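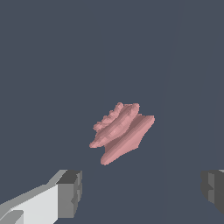
Fórum Telas e Palcos > Séries > Elencos e atores

Tópico: Jozef Stevens em "Roltville" -- melhor trabalho dele?

marisol_tv
Acabei ontem a segunda temporada de Roltville e preciso de falar com alguém sobre isto, porque cá em casa já ninguém me ouve! O Jozef Stevens está num nível que eu não lhe conhecia. Vi-o pela primeira vez em Skutell, onde fazia aquele irmão mais novo meio apagado, e gostei, mas daqui a isto vai uma distância enorme. A cena do cais no episódio 5, em que ele lê a carta e não diz uma palavra (são quase três minutos, eu voltei atrás para ver), deixou-me colada ao sofá. Quem mais já viu? E por onde continuo, para quem só conhece estas duas?

tio_bobine
Vi tudo em julho, de enfiada. A cena do cais é fantástica, mas para mim o grande momento é no 6, a discussão na cozinha com a mãe. Ele começa a rir a meio da frase e percebe-se que a personagem desistiu de tentar convencê-la. Fiquei arrepiado.
Para continuares: Boersma, sem dúvida. É um filme pequeno, de antes de Skutell, e ele entra pouco, mas rouba tudo.

Quintela
Vou ser do contra. Acho-o bom, melhor ator não. Em Roltville ele tem a vantagem de um texto escrito à medida e de um realizador que lhe põe a câmara em cima da cara durante metade da temporada. O Roel Prins, com um quarto do tempo de ecrã, faz um trabalho mais difícil. O inspetor podia ser uma caricatura completa e sai dali uma pessoa.

marisol_tv
Quintela, concordo com a parte do Roel Prins!! Aquele modo de ele arrumar os papéis antes de fazer cada pergunta... Mas não percebo o argumento da câmara. Se lhe põem a câmara na cara e ele aguenta, o mérito é de quem?

Quintela
De ambos. Só digo que em Skutell o filmavam de longe e toda a gente o achava apagado, tu incluída. O ator era o mesmo.

tio_bobine
Essa é justa. Mas o papel em Skutell também era fraquinho, convenhamos. A personagem desaparece durante uns episódios e volta com outro penteado e outro emprego.

lua_de_papel
Boa noite a todos, leio o fórum há muito e escrevo pouco. Eu conheci o Stevens no teatro, muito antes das séries! Fui vê-lo numa sala de 164 lugares, numa peça chamada Uvlow, dois atores e uma mesa, mais nada. O outro era precisamente o Roel Prins, por isso quando os vi juntos em Roltville dei um salto na cadeira. Eles têm um ritmo a dois que vem dali, tenho a certeza. Na peça interrompiam-se constantemente e nunca se perdia uma palavra.

marisol_tv
Lua, não acredito, que inveja! Há alguma gravação? Mesmo má, mesmo com som de fundo de gaveta, eu quero ver.

lua_de_papel
Que eu saiba não há. Guardei o programa, se o encontrar transcrevo o texto do encenador, que falava dos ensaios. Lembro-me de que trocavam de papel em algumas noites -- eu só apanhei uma versão, com o Stevens a fazer de mais velho.

Quintela
Trocar de papéis entre noites explica muita coisa. No interrogatório do último episódio há um instante em que o Stevens copia a pausa do Prins, aquela inspiração antes da pergunta. Achei que era coincidência. Vou rever.

marisol_tv
Então já dás o braço a torcer? :)

Quintela
Nada disso. Dou-te o interrogatório. O cais continua a parecer-me comprido.

carrossel77
Desculpem meter-me, só vi a primeira temporada e li isto tudo na diagonal para fugir aos spoilers. A segunda melhora? Larguei a meio por causa da história paralela do hotel, que não ia a lado nenhum.

tio_bobine
Melhora muito. O hotel quase desaparece. Se quiseres, salta os dois últimos da primeira e lê um resumo.

marisol_tv
Não saltes!! O penúltimo tem a conversa no elevador, e sem ela a carta do cais não te vai dizer nada. Aguenta o hotel, vale a pena, prometo.

moderação_2217
Pessoal, lembro que o tópico não está marcado como spoiler. Acrescentei o aviso no título, mas por favor a partir daqui não contem o final da segunda temporada. O resto está ótimo, continuem.

lua_de_papel
Encontrei o programa! Estava dentro de um livro de receitas. O texto do encenador é longo, passo-o amanhã com calma. Confirmo já a troca de papéis, e diz também que a mesa foi ideia do Prins.

marisol_tv
Cá fico à espera! Entretanto vou ver Boersma hoje à noite e depois conto.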